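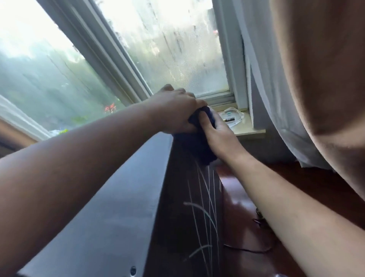

Heruvbridge cleaning plan promises a lot, shows little

Heruvbridge renters will be offered a flat-price home cleaning plan starting in October, and the city is putting money behind it. Whether the city will get much for that money is hard to say from the papers released so far.

The plan, run by the cleaning firm Jotwood, gives a household 4 visits a year for $449. The same visits booked one at a time cost $769, according to the company's own price list. The city has agreed to cover part of the bill for the first 700 homes that sign up, though it has not said how large that part will be.

Jotwood calls the offer its "biggest price cut yet." That depends on what people were paying before. The $769 figure comes from a price list posted this summer, shortly before the plan was announced. The company did not answer a question about its earlier prices.

The list of what gets cleaned is also shorter than the flyer suggests. Floors, kitchen counters, bathrooms and dusting are included. Ovens, the inside of cabinets and anything above shoulder height cost extra. Windows are done on the inside only, and only if the sills have been cleared before the crew shows up. A visit is capped at two hours, whatever the size of the home.

City staff say the plan will help renters keep their deposits when they move out. The report sent to the council gives no numbers on how many deposits are lost over dirt, as opposed to broken fixtures or unpaid rent. It leans instead on a similar program in Plotiritz, which it calls a success. The Plotiritz program has been open for less than a year, and its results have not been published.

Khattak, a smaller cleaning firm that also works in Heruvbridge, said it learned of the deal after it was signed. The city says the contract was small enough to be awarded without bids. It has not released the contract.

Sign-up opens Wednesday at 9 a.m. on the city website. Renters should read the cancellation terms first. The plan renews on its own after the fourth visit, and the second year is billed at full price unless the customer cancels in writing.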